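Home | Notices | Minutes | Hall Hire | Contact

December 2024
By Uliana Derkach

Latdale Hall users group — minutes

Opened a bit late, heating slow to come on. Apologies from Nedeljković. Last minutes taken as read.

1. Back room
Carpet cleaned, the dark charcoal one. Invoice from Proterden not in yet. Chairs to be stacked along the window side when finished, not in front of the cupboard. Sign to go up again, last one fell off.

2. Tables
Long talk on this. The light wooden tabletops mark easily. Agreed felt pads under anything heavy, and no tape on the tops. Hinier quoted to sand and reseal, quote is 2,302 all up. Felt to be a lot for the use they get. Hold over to January and get a second price.

3. Grey bins
Open bins are staying for sorting, one to a table. Tall sides a pain for the shorter members but stuff doesn't spill over onto the carpet, so keep. Lids not wanted. Request for 2 more, approved if under budget. Labels on the outside only please — the ones inside peel off and end up in with the donations.

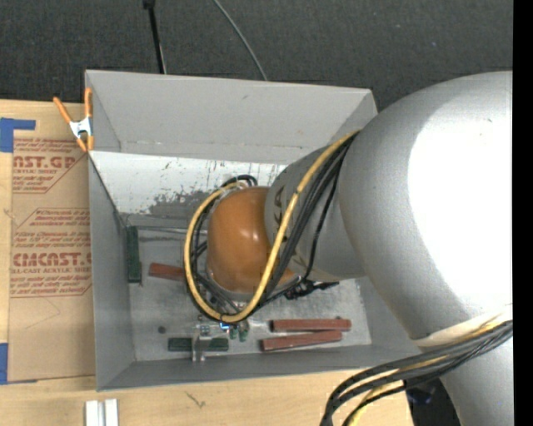
Grey bin on the light wood tabletop, back room.

Bins to be wiped out before they go back on the shelf. Not happening at the moment. Uliana to put a cloth and spray by the sink.

4. Sorting
Odds and ends still coming in mixed, buttons in with batteries etc. Batteries go in the jar at the front door. Anything we can't place after 20 minutes goes in the mystery box, stop argueing over it. Colour stickers to be reordered, we are out of green.

5. Money
Balance a touch over 3,000 before the carpet. Hall fee unchanged for next term. Moved that tea money be kept seperate, carried.

6. Other business
Side door sticks. Key for the tall cupboard still missing, check your coat pockets. Someone's casserole dish is in the kitchen, blue lid.

Next meeting January, date to be emailed. Closed, cups washed.

2 comments | 20 shares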